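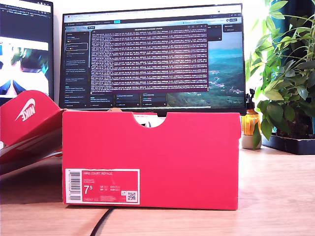 포장과 라벨 읽기: 생활 속 소비자 정보 3강 강의 노트

지난 시간에 숙제로 집에 있는 상자 하나를 골라 라벨을 베껴 오시라고 말씀드렸는데, 생각보다 많은 분이 해 오셔서 참 반가웠습니다. 과자 상자를 가져오신 분도 계셨고 전구 상자를 펼쳐서 파일에 끼워 오신 분도 계셨지요. 오늘은 그 라벨들을 앞에 놓고 천천히 읽어 보겠습니다. 급할 것 없으니 궁금한 것이 생기면 중간에라도 손을 들어 주세요.

먼저 용어를 정리하고 가겠습니다. 물건에 직접 닿는 포장을 1차 포장, 그것을 몇 개씩 묶거나 한 번 더 감싼 것을 2차 포장, 옮기고 쌓기 위해 쓰는 것을 3차 포장이라고 부릅니다. 교재마다 경계가 조금씩 다른데요, 예를 들어 신발 상자는 진열용으로 보느냐 보관용으로 보느냐에 따라 분류가 달라지기도 합니다. 시험에서 그런 애매한 것을 묻지는 않을 테니 마음 놓으셔도 됩니다. 다만 보고서를 쓰실 때는 어느 기준을 따랐는지 한 줄만 적어 주세요.

치수 표시

같은 신발 한 켤레에 숫자가 여러 개 붙는 것을 보고 당황하신 적이 있을 겁니다. 저도 처음 외국에서 구두를 살 때 UK와 EU를 구별하지 못해서, 점원과 서로 웃기만 하다가 나온 기억이 있습니다. 미국과 영국의 치수는 숫자가 비슷해 보여도 출발점이 다르고, 유럽식은 간격 자체가 다릅니다. 우리나라에서 쓰는 밀리미터 표기는 발 길이를 바탕으로 하니 초보자에게는 제일 친절한 편이지요. CM이라고 적힌 칸이 있으면 거기에 10을 곱해서 우리 치수와 견주어 보시면 됩니다. 그래도 발볼은 숫자에 잘 드러나지 않으니, 치수표만 믿고 주문했다가 발이 고생하는 일은 여전히 생깁니다.

바코드와 QR코드

흔히 보는 막대 모양 바코드에는 보통 상품을 식별하는 숫자가 들어 있습니다. 가격이 막대 속에 적혀 있다고 생각하시는 분이 꽤 많은데, 대개는 계산대에서 그 숫자를 읽어 매장의 자료에서 가격을 찾아오는 방식입니다. 그래서 할인 행사가 시작되어도 상자를 새로 찍을 필요가 없습니다. 마지막 자리는 검사 숫자라고 해서, 앞의 숫자들을 정해진 방법으로 계산한 값이 들어갑니다. 잘못 읽었을 때 걸러 내기 위한 장치인데, 계산법은 다음 시간에 연필을 들고 같이 해 보겠습니다. 어렵지 않아요! 덧셈과 곱셈만 하실 줄 알면 됩니다.

QR코드는 가로와 세로 양쪽으로 정보를 담기 때문에 작은 면적에도 꽤 많은 글자가 들어갑니다. 모서리 세 군데에 있는 큰 네모는 위치를 잡아 주는 표식이고요. 제조 이력이 연결되는 것도 있고 단순히 홈페이지 주소만 들어 있는 것도 있어서, 찍어 보기 전에는 무엇이 나올지 알기 어렵습니다. 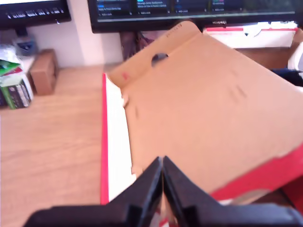

골판지 이야기

골판지는 평평한 종이 사이에 물결 모양의 골심지를 넣어 붙인 것입니다. 골의 높이와 촘촘함에 따라 종류를 나누는데, 높은 골은 충격을 잘 받아 주고 낮은 골은 표면이 고와서 인쇄가 깨끗하게 나옵니다. 골의 방향도 중요합니다. 골이 위아래로 서 있어야 쌓았을 때 무게를 잘 견디거든요. 집에 가시면 빈 종이를 물결 모양으로 접어서 세워도 보고 눕혀도 보세요. 책 한 권만 올려 보아도 차이를 금방 느끼실 수 있습니다.

손잡이 구멍은 들기에 편하지만 그만큼 벽면의 힘을 빼앗습니다. 그래서 설계하는 사람은 구멍의 높이와 모양을 두고 고민을 많이 합니다. 모서리를 둥글게 굴리면 찢어짐이 덜하고, 손도 덜 아픕니다. 핀란드에서 포장 설계를 오래 하신 세이야 하칼라(Seija Hakala) 선생님의 특강을 들은 적이 있는데, 좋은 손잡이는 든 사람이 기억하지 못하는 손잡이라고 하시더군요. 그 말이 마음에 들어서 수첩에 적어 두었습니다.

과제 안내

코잔(Kozan) 문구와 피메티(Fimetti) 주방용품 가운데 한 곳의 상자를 골라, 라벨에 적힌 항목을 표로 정리해 오세요. 상자가 없는 분은 자료실 451번 서랍에 있는 것을 빌려 가셔도 됩니다. 분량은 15줄이면 충분합니다. 길게 쓰셔도 다 읽기는 하지만 점수를 더 드리지는 못합니다. 제출은 3/28/20까지이고, 종이로 내셔도 되고 전자우편으로 보내셔도 됩니다.

참고 자료는 도서실의 포장 입문서 앞쪽 3개 장입니다. 검사 숫자 계산에 쓸 연습지는 다음 시간에 나누어 드릴 테니, 연필과 지우개만 챙겨 오세요.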